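4.2 Where things are kept, and where they end up

When we first sat down with the floor plans from Geltilton, we expected the kitchen cabinets to tell us most of what we wanted to know about storage in small homes. They were, after all, what the households had paid for, and what they were proudest to show us. We spent a good many pleasant hours opening doors and drawers with people who were happy to explain why the baking pans lived under the oven and why the good glasses had been moved up a shelf when the grandchildren started walking. It was only when we began comparing those tours with the storage diaries, which each household kept on its own during April, that we saw how much of the daily work of a kitchen goes on somewhere else in the home.

Of the 161 diary entries that mention putting something down "for now," 50 name a place outside the kitchen. Hall benches, window sills, the top of the washing machine and the bed all turn up. We had not asked about any of these in the first round of interviews, and we are grateful to the households for writing them down anyway, sometimes with a good deal of humor and once with a very handsome pencil drawing of a stairway. Figure 7 belongs with this group of surfaces, and shows a bed with a plastic sheet, tableware and produce on it.
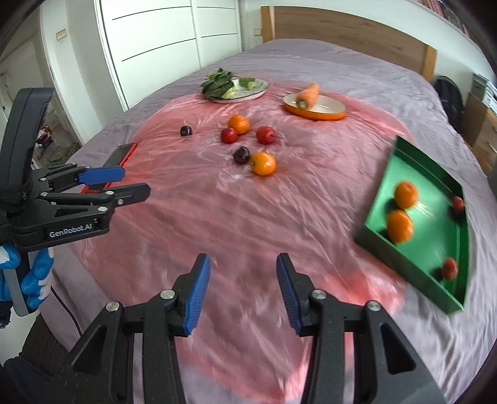
Figure 7. Produce and tableware on a plastic sheet over a bed.

Detlef Grube, reading an early draft of this section, wrote in the margin that we were being too kind to the cabinet makers. A base cabinet with one fixed shelf, he argued, wastes its whole back half, and people learn this within a month of moving in and stop reaching. He would have us measure how far back a hand will go before a person gives up, and he suspects the answer is shorter than any of the standard depths.

We think he has a point, though our material only lets us go part of the way with him. We did not measure reach. What we can say is that in the homes fitted with the Randance pull-out units, the diaries mention the lower cabinets far more often, and in a friendlier tone, than in the homes with fixed shelves. One household that had switched from the older Lapointe base units wrote that they had "met their own casserole dishes again," and that is a feeling several of us recognized from our own kitchens. At the same time, the pull-out units take up width with their rails, and in the narrowest kitchens this was felt quite keenly. A cabinet that opens beautifully and holds two fewer pots is a mixed blessing when there are only 4 base cabinets to begin with.

The upper cabinets raise a different set of questions. Here the trouble is height, and the households had worked out all sorts of ways to live with it: a folding step behind the door, a long-handled wooden spoon used as a hook, a tall teenager. Shorter members of the household tended to leave the top shelf to things used once or twice a year. In 21 of our homes the top shelf held at least one item whose owner could not say, without climbing up to look, what it was. We do not mean this as a criticism of anyone – the first author's top shelf would fare no better – but it does suggest that counting shelf length in running feet, as most of the planning guides we consulted do, gives a generous picture of how much room there is to work with.

Counter space deserves a word as well. The Skundis project, whose room survey we borrowed from in planning our own, treated the counter as a work surface and left it out of the storage totals. Our households would have found this odd. For them the counter was the most trusted storage they had, home to the fruit bowl, the toaster, the mail, the vitamins and anything that must not be forgotten in the morning. When we asked people to clear it for the purposes of drawing the room, most of them did so cheerfully, and most of them also asked us to wait a moment while they found somewhere to put things.

We come back to these borrowed surfaces in Section 5, where the diaries are set beside the cabinet plans room by room. For the present it is enough to note that the plans and the diaries agree rather well about plates, pots and dry goods, and hardly at all about groceries that have just come into the house.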